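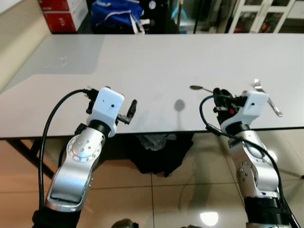
Section 4. Working at the Cutlery Station

4.1 Purpose of this section

This section is for dining services staff at Adari who share a table with the Stisar two-arm unit. It covers the start of a shift, work beside the arms, and the changes to staff duties that took effect in May. Technical service is covered in the Clirnura maintenance manual and is not to be attempted by dining staff.

4.2 What changes for staff

Placing and sorting cutlery is now assigned to the unit during regular hours. Staff formerly assigned to this task remain at the station as station attendants. The attendant sets out the pieces, checks what the unit has handled, and decides when it must stop. No attendant may be assigned to more than 2 units at one time.

Attendants are paid at the same grade as before. Time spent in training counts as working time. The unit does not record the speed or output of individual employees, and supervisors may not use its logs for that purpose.

4.3 Starting a shift

1. Read the entries left by the previous attendant in the station log.
2. Confirm that the unit is in the Hold state. The status line on the control screen must read HOLD.
3. Wipe the tabletop with a dry cloth. Remove crumbs and napkins.
4. Check that each arm cable hangs freely along its arm and is not caught in a joint.
5. Check that the two-fingered gripper and the jointed hand are both empty.
6. Lay out the first forks and spoons, leaving a hand's width between pieces.
7. Step back behind the floor line and select Ready.
8. Watch the first full cycle before turning to other work.

Note: Polished metal on a white table can produce glare. If the unit reaches past a spoon or fork more than once, select Hold, turn the piece slightly, and select Ready again. Record the event in the log.

CAUTION: Do not reach between the arms while the unit is in the Ready state, even if both arms are still. An arm may begin to move without a sound.

4.4 Dropped or bent pieces

1. Select Hold and wait for the status line to change.
2. Pick up the piece by hand. Do not ask the unit to retrieve it from the floor.
3. Place dropped pieces in the wash bin. Place bent pieces in the repair tray.
4. Replace the piece on the table and select Ready.

CAUTION: Knives are not approved for this station. They are to be handled by staff only, under the existing kitchen rules.

4.5 Stopping the unit

Any employee may stop the unit at any time, for any reason, without first asking a supervisor. An employee who does so in good faith will not be disciplined for lost time. After a stop, only a trained attendant may return the unit to Ready.

4.6 Questions and concerns

Questions about duties, schedules, or training are to be directed to Subira Masanja, Workplace Transition Office, extension 1877. Faults are to be reported to the Fülöp service desk, with the station number and the last message shown on the control screen.

Section revised June 28, 2020.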